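Carnet de collecte, deuxième campagne

7 avril 2019

Les lecteurs réguliers de ce carnet savent que notre groupe, hébergé par l'atelier Werngate, constitue depuis février un corpus de démonstrations manuelles destiné à l'apprentissage de gestes simples de préhension. Le présent billet rend compte de l'état d'avancement de la deuxième campagne et des décisions prises à l'issue de la relecture interne. Il s'adresse en priorité aux personnes qui rejoindront la collecte après nous.

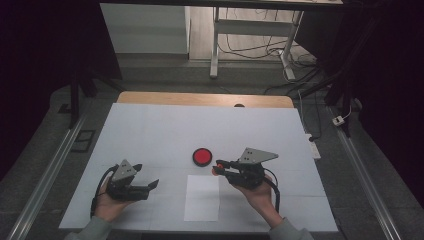
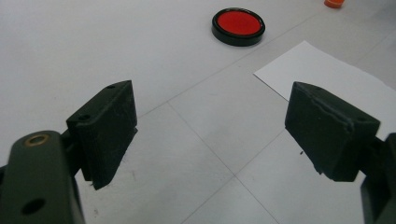 La question qui nous a le plus occupés est celle de la variété des positions de départ. Un corpus dans lequel l'objet occupe toujours le même emplacement apprend au modèle un emplacement, et peu de chose de l'objet. Nous avions sous-estimé ce point lors de la première campagne, conduite selon un protocole rédigé par mes soins et que j'assume. Pour la deuxième, le matériel est resté volontairement réduit : la pièce ronde et rouge bordée de noir, la feuille de papier blanc, un fond clair sur lequel les deux se distinguent. L'opératrice tient une pince dans chaque main et travaille face à la surface, sans consigne quant à la main qui doit engager le mouvement. Cette liberté a été débattue. Lotte Jansen souhaitait imposer la main droite pour toutes les prises, afin de simplifier l'annotation ; Nia Harries défendait la position inverse, en faisant valoir que l'hésitation entre les deux mains constitue en elle-même une information utile. Nous avons retenu l'avis de Nia Harries, à titre provisoire.

La campagne compte à ce jour 259 démonstrations enregistrées, dont 116 ont passé la relecture. L'écart peut surprendre. Il tient pour une part au retard pris dans la relecture elle-même, pour une autre à des critères plus stricts qu'auparavant. Une démonstration est désormais écartée lorsque l'une des deux pinces sort du champ de la vue de tête pendant l'approche, lorsque l'objet est déjà en mouvement au premier instant de l'enregistrement, ou lorsque les horloges des différentes vues présentent un décalage que le script de Mabli Morgan ne parvient pas à corriger. Les prises écartées sont conservées dans un répertoire distinct, avec le motif du rejet. Je demande instamment que l'on cesse de les supprimer. Plusieurs d'entre elles nous seront nécessaires pour l'étude des échecs.

Une remarque sur les points de vue. La vue de tête donne la disposition générale et permet de savoir où se trouve chaque main par rapport à l'autre. La vue prise depuis la pince renseigne sur les derniers centimètres, là où se décide la qualité de la prise. Les deux ne se remplacent pas. Nous avons essayé en février un entraînement sur la seule vue de tête, avec le modèle que nous appelons Vindby, et les approches obtenues étaient convenables jusqu'au voisinage de l'objet, puis franchement mauvaises. L'ajout de la vue embarquée a corrigé l'essentiel du défaut. Reste que cette vue est occupée pour une bonne part par les doigts de la pince, ce dont il faut tenir compte au moment du recadrage : une version antérieure de notre chaîne de traitement rognait le bas des images et supprimait ainsi l'information la plus précieuse, à savoir l'ouverture des mâchoires.

L'état de surface des doigts a également fait l'objet d'une discussion. Ceux que nous employons portent des éraflures et de petits éclats sur les arêtes. Angharad Trevor proposait de les changer avant la suite de la campagne. J'y étais favorable, puis j'ai changé d'avis : remplacer les doigts au milieu d'une série introduirait une rupture visible entre deux moitiés du corpus. Ils seront remplacés une fois la série close, et la date du remplacement sera inscrite au registre.

S'agissant du rythme de travail, la durée des séances est désormais limitée à 30 minutes par opératrice - au-delà, les gestes se raccourcissent et se ressemblent. Glenys Vaughan l'a constaté en comparant les débuts et les fins de séance sur six journées, et ses courbes ne laissent guère place au doute. Une pause est prévue entre deux séances, pendant laquelle une autre personne modifie la disposition des objets. L'opératrice ne doit pas assister à cette modification.

Pour la nomenclature des fichiers, le préfixe Losik désigne la première campagne et le préfixe Mazandarani la deuxième. Ces noms n'ont aucune signification particulière et il est inutile de leur en chercher une. Les fichiers nommés autrement seront renvoyés à leur auteur. Le numéro de séance s'écrit sur trois chiffres.

Deux points restent ouverts. Le premier concerne la rédaction des consignes verbales associées à chaque démonstration : nous disposons aujourd'hui de formulations trop uniformes, et Lotte Jansen prépare une liste de variantes qui sera soumise à l'ensemble du groupe. Le second porte sur l'éclairage, jusqu'ici maintenu constant. Nia Harries recommande de le faire varier dès la prochaine série ; je préférerais attendre que la relecture des enregistrements en attente soit achevée. Les observations peuvent être adressées à Mabli Morgan, qui tient le registre de la campagne.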